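Projektbericht: Fahrgastaufkommen der Museumsbahn Trilludstead–Mostside
Stand: 18. Juli 2025

2 Datengrundlage

Ausgewertet wurden 1.310 Fragebögen, davon 1.150 vollständig ausgefüllt. Die Befragung fand an 43 Betriebstagen in den Zügen statt, jeweils zwischen Abfahrt und Wasserhalt Kunard. Unvollständige Bögen gingen nur in die Zählung der Einsteiger ein.

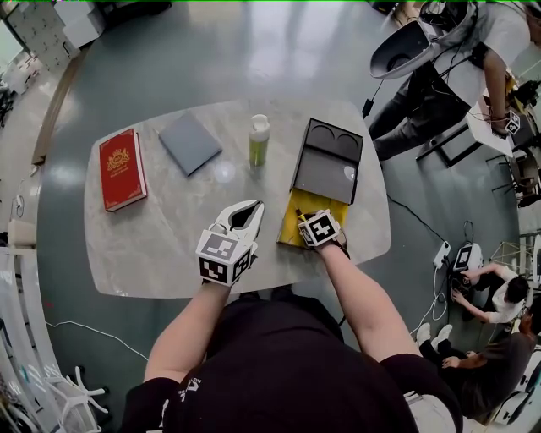
Für die Fahrzeitmessung wurden fünf Streckenabschnitte gebildet. Der Abschnitt vor Mostside weist die größte Streuung auf — Ursache ist die Kreuzung mit dem Gegenzug. Novemberfahrten blieben unberücksichtigt.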